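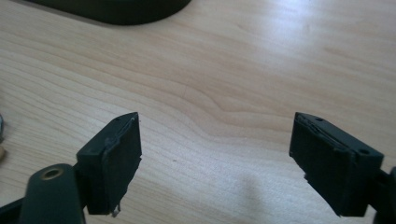
Brundilex releases Halis 5, with grasp planning that keeps up with worn grippers

September 5, 2019

Hi everyone, Nizar Saab here from Brundilex. Halis 5 is out today, and I'm so happy to finally be typing that! Halis is our planning software for two-finger grippers, and this is the biggest update we've put out since the first version.

The main new piece is called Jia. Rubber pads get ragged. They curl along the top, they tear, little threads start hanging off them, and the planner goes right on believing it has two perfect rectangles to squeeze with. Jia lets you tell it otherwise. You trace the pad outline once from a close-up (both fingers, please, they never match), and Halis plans its contact points on the good rubber and stays away from the torn parts.

We've been running it in our own shop since April, mostly on a plain wood table with the lights doing whatever they like to the finish. Glare used to drive our table detection nuts. Wood grain too, the wavy kind especially – the old version loved to find edges in it that had no business being edges. So we rewrote that part, and it's now a separate tool named Odow. You can use it with Halis or on its own.

A few other things you'll find in there:

Finger gap calibration is down from 27 steps to 8, and you can stop halfway and pick it up later.

Left and right fingers can have their own pad settings.

The log viewer has a search box. I know, I know. You asked for it a lot.

If you're on Halis 4, the update is free and your saved plans will open as they are. Please back them up first anyway. New licenses start at 70 dollars a month, and Odow comes with every one of them.

Questions, bug reports and pictures of your most chewed-up pads can go to me through the contact form on the Brundilex site. I read them all, usually with coffee.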